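Workshop tips: teaching the robot in the sim without losing your Saturday

Okay, so a few of you asked how I got through my last batch of remote-control demos without throwing the controllers across the garage. These are the tips taped above my bench, cleaned up a bit (the originals have coffee on them). Most of them work just as well with a real arm, but I do nearly everything in a simulated room these days, two arms, two grippers and a long wooden table full of odds and ends.

Set up your chair before you set up the task. I mean it! Your shoulders are going to be doing the robot's job for the next hour. Elbows down, feet flat, controller cords behind you and not across your lap. If you start a demo hunched over, you'll end it hunched over, and the arm path comes out crooked in a way you can spot right away on playback.

Drive one arm at a time while you're learning. Park the other one somewhere boring and leave it there. I was stubborn on this and kept trying to do clever two-handed stuff from day one, and my first 6 demos were so jerky that I deleted the whole folder and went to make a sandwich.

Go slow on the last few inches. Move at whatever speed you like across the table, but once the thing you want is between the fingers, take a breath and let your hands settle before you squeeze. Stand-up shapes like handles and loops are the ones I used to rush. Now I line up, stop, count one, then close.
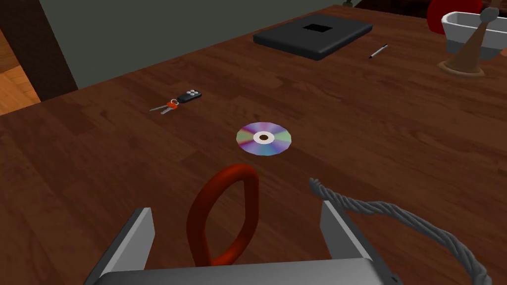 Dark red handle between the open fingers, with the rope off to the right and the disc and keys farther back.

Look for the soft and skinny stuff before you start. Rope is the troublemaker on my table. It's so easy to bump with the outside of a finger while you're staring at something else, so I plan my way in from whichever side has more bare wood. Keys are second worst. Flat things in general need a steeper approach than you think, and if you come in low you'll just push them around (ask me how I know).

Say the task out loud. Feels silly, works great. "Pick up the pen, put it by the laptop." If you can't say it in one breath, it's two demos, so record it as two. Wissam Kassab talked me into this one and I rolled my eyes for a week before I tried it. My labels got so much better, and I stopped drifting into extra tidying halfway through a run.

Check both views. The gripper view is wonderful for the grab itself and pretty hopeless for everything else. I keep the wide view on the big monitor and the gripper view on a little one to the left, and I glance over between moves the way you'd check your mirrors. Elbows especially! You can be doing beautiful work at the fingertips while the elbow heads for the table edge.

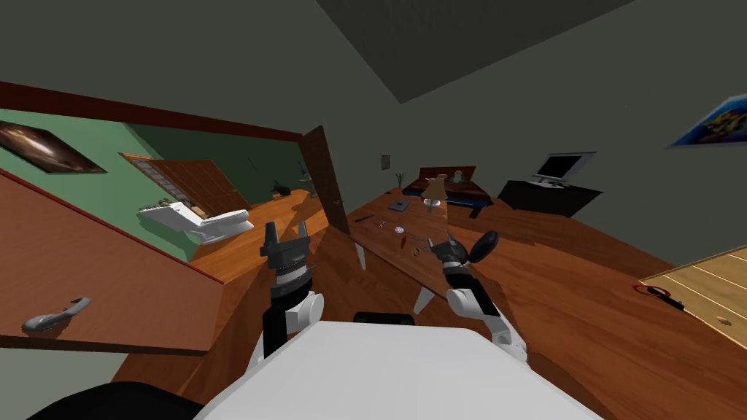 The wide view over the torso, both arms out toward the long table.

That view is tilted, and I've quit trying to level it. Your brain sorts it out in a few minutes. What did help was picking one landmark in the room and always finding it first. Mine's the lamp. Nabil Abou Jaoude uses the door. Doesn't matter what you pick as long as it stays put.

Lost your gripper view? Stop squeezing. When the hand swings up or off to the side and there's nothing but walls in front of it, the temptation is to wiggle your wrist until something familiar shows up. Don't! Let go of the trigger, look at the wide view, and bring the hand back over the table in one smooth move. If I've been lost for more than a couple of seconds I scrap that take and reset, because I don't want the robot learning how to stare at a corner.
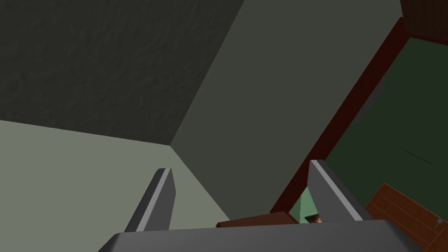

Fingers open, nothing in them, aimed at the corner of the room.

Keep your bad takes in their own folder. I used to delete them, and then in January I wanted to compare a shaky grab with a good one and had nothing to look at. Now there's a folder called "oops" and it has 134 files in it. The good folder is at 200, so you can see I'm not exactly a surgeon.

Move things between takes. Not a lot, a hand's width is plenty. If every mug and handle sits in the same spot each time, you've taught the arm one spot. I also like to turn things a little so I'm forced to come in at a new angle, and that keeps me awake too.

Quit while you're still decent. My hands get sloppy before I notice it. I set a kitchen timer for 25 minutes, get up, refill the water, shake out my wrists. Demos recorded after the timer has gone off twice nearly always end up in oops.

Last one, and it's a dull one: name your files before you get tired. Task first, then the arm, then a number. "rope_right_14" is a name you'll thank yourself for. "final_good2" is a name I have eleven of, and I still don't know what's in half of them.

If you've got a trick for picking up the disc without it skating away, put it in the comments, please. I've tried from the top and from the side and I'm still missing more than I'd like.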